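Chapter 7
Walls, Power and the Things We Hang Near Them

By the end of this chapter you should be able to:
plan the position of outlets and power strips in a small workroom
mount a strip on a wall so that it stays there
choose and place a sign that people will read more than once
recognise a table that has been put in the wrong spot

Most people who fit out a workroom begin with the table. They measure it, argue over the colour of the wood, carry it in, and set it where the light is good. Then somebody asks where to plug in the kettle, and the first extension cord goes across the floor. Hamish Mackay, who taught the course this book grew out of, used to say he could date a room by its extension cords, the way a forester reads a stump. He was usually wrong by a year or two, but he enjoyed it.

The proper order is duller. Find the power, decide what will need it, and only then bring in the furniture. A light-coloured table against a white wall will forgive nearly anything except being two metres from the nearest outlet.

Our running case in this chapter is the workroom at Brostulico, a small repair and prototyping business that moved into a former dental office in May. The owners, Yaa Aidoo and Cameron Morrison, inherited white walls, a sink nobody had asked for, and a single pair of outlets behind the door. They budgeted 2,533 dollars for the fit-out. You will meet that number again in the exercises, where it gets smaller.

7.1 The wall as furniture

A wall is the largest piece of furniture in the room and the only one you can't return. Treat it accordingly. Anything fixed to it should earn its place, and anything that draws current should be fixed so that its cord and its switch can be reached without climbing over the work.

Power strips are the usual offenders. Left on the floor they collect dust, crumbs and the occasional boot. Left on the table they take up the very space the table was bought to provide. Mounted flat on the wall above the working surface, a strip keeps its sockets in view and leaves the table to the work. Set upright, it also takes up very little width, though large plug-in adapters may then quarrel over neighbouring sockets. Check which way your adapters hang before you commit to a direction. Use only a strip whose manufacturer permits wall mounting, and do not run its cord through the wall. If the room needs more outlets than it has, call an electrician and pay the bill with good grace.

Signs come next. A blank wall attracts notices at an alarming rate, and by the time there are six of them they have all become wallpaper. One small sign in a strong colour does better than a column of laminated warnings. Annag Cowie, who ran stores at Brostulico for its first winter, favoured pictures over words and put them close to the thing she wanted people to notice. Her colleagues teased her about it, and found the sockets without asking.

On a plain white wall, a bright blue square with a cartoon fish on it needs no help being seen, and the power strip mounted directly underneath gets found at the same time.
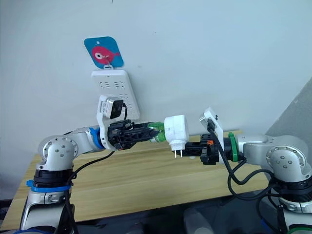
7.2 Measuring before drilling

The second-oldest mistake in the trade is drilling first. Hold the strip against the wall at the height you have in mind and mark the mounting points in pencil. In the Brostulico room the chosen height was 40 centimetres above the tabletop, settled after Hamish Lamont leaned a level against the wall and everyone else leaned against the sink.

Before you pick up the drill, find out what is behind the wall. Wiring commonly runs straight up or down from an outlet, and pipes have no manners at all.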